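Equipment notes: the room robot line in next year's budget

The equipment budget for the coming year goes to the owners after the November figures are closed out, and the largest new line in it is for robot equipment in guest rooms and the laundry. Department heads at Plircombe and Kistby have asked what the money covers and what it leaves out. The details we have so far are set out in this item.

The line covers 2 two-armed units, one for each house. It is a lease with an option to buy at the end of the term. We looked at buying outright and decided against it for now. The hardware is changing fast, resale value is anyone's guess, and a lease keeps the repair risk with the supplier during the period when we know the least about the machines. If the option to buy is taken up, it will come out of the capital budget and will be listed separately.

The quote from Ollard, who would handle delivery, setup and service, has three parts. The monthly lease is the first. The second is a service plan at 2,366 a year per unit, which includes parts other than finger pads and covers. The third is setup time, charged by the day, and this is the part most likely to move. Setup means having a technician on site while the robot is taught the rooms, and our rooms are not all alike. Kistby has the older furniture, with heavy headboards, footboards and chaises, and floor space beside the beds is tight. Plircombe is simpler and should take fewer days.

We have also set aside 600 per unit for wear items. Finger pads are the main one. Fabric work is hard on them, and a worn pad slips on thin cotton long before it gives trouble on anything stiffer. Spare pads should be ordered with the units and kept in the linen store - please don't wait for the first set to go.

Some costs are easy to miss, and we would like each house to check them before the numbers are final:

Charging. Each unit needs a dedicated outlet and a parking spot that does not block a service corridor. Kistby may need an electrician for this.

Elevators. Check the door width and the gap at the threshold. A unit that cannot ride the service elevator alone will need someone to go with it, and those hours belong in the plan.

Wi-Fi. Coverage in the end rooms at both houses is weak. Any new access points go on the IT line and should not be taken from this one.

Carpet. Ask for the weight of the unit on its wheels and compare it with what the carpet supplier allows.

Staff time. Two people per house should be trained so that one is always on shift. Put the training hours in the quarter when the unit arrives.

Insurance. Our current policy has to be amended before a unit enters an occupied floor. Mujić, our brokers, will send a price in writing and we will add it when it comes.

On the savings side we have been careful. The first use is handling clothing for guest laundry: picking up garments, laying them flat and folding them. Bed making is further off, and no saving from it has been put in the plan. Duvets are large and soft, and every house that asks for a demonstration should ask to see one handled in a furnished room, at normal working speed, with no reset by the technician. A folding table in a showroom says little about a bed with a footboard and a nightstand close by.

For the same reason, we suggest that the house managers compare suppliers on reach, on how low the arms can work over a mattress, and on how wide the gripper opens. Those three numbers should be on the first page of any quote. Speed matters less to us at this stage.

The lease terms include a return clause after the first service period. If either house wants to use it, notice has to be given in writing and the unit must go back in its original crate, so find a dry place to store the crate. Setup days are not refunded.

Comments on the plan should reach the office by 14th January. Please send them on the usual equipment form, one form per house, and attach the outlet and elevator measurements. Forms without measurements will be sent back.

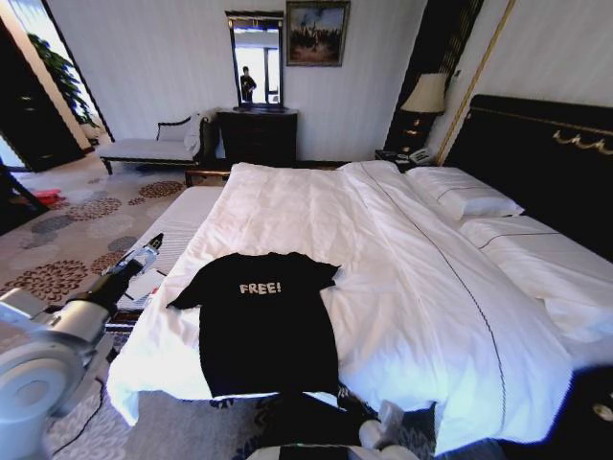
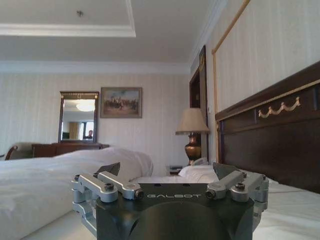 Garment work in a furnished bedroom: a T-shirt laid out on the duvet (first picture) and the gripper close to the mattress (second picture).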